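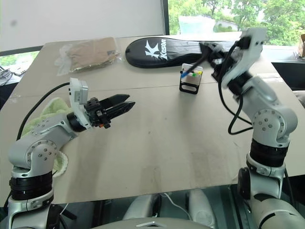 I'll say it: a pen holder belongs on the table, standing up, where you can grab something without thinking. I've tried drawers. I've tried the zip pouch. Last June I even sprang for one of those Eklow desk trays with 21 little slots, and within a week I was hunting for a marker under the mail again.

My sister-in-law swears by a totally bare desk (she read a long piece on Fultoria about it and hasn't been the same since). Fine for her! But she keeps getting up to fetch a pen, and then the pen stays out, because who's going to walk it back to the hall closet?

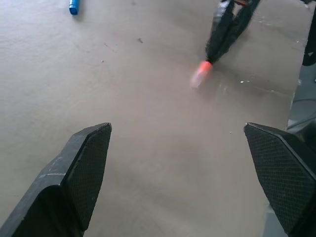 A marker goes home when home is close - that's my whole theory. An arm's length, tops. I don't care if the cup is pretty, and I don't care if the table has scuffs and specks on it either. Mine sure does. I draw on it, I wrap presents on it, and I'm not going to baby it.

What I do care about is tossing the dried-out ones. I went through mine on Thursday and nine went straight in the trash, including a blue one I'd been putting back for months. Try yours on some scrap paper tonight, and please don't put the dead ones back in the cup.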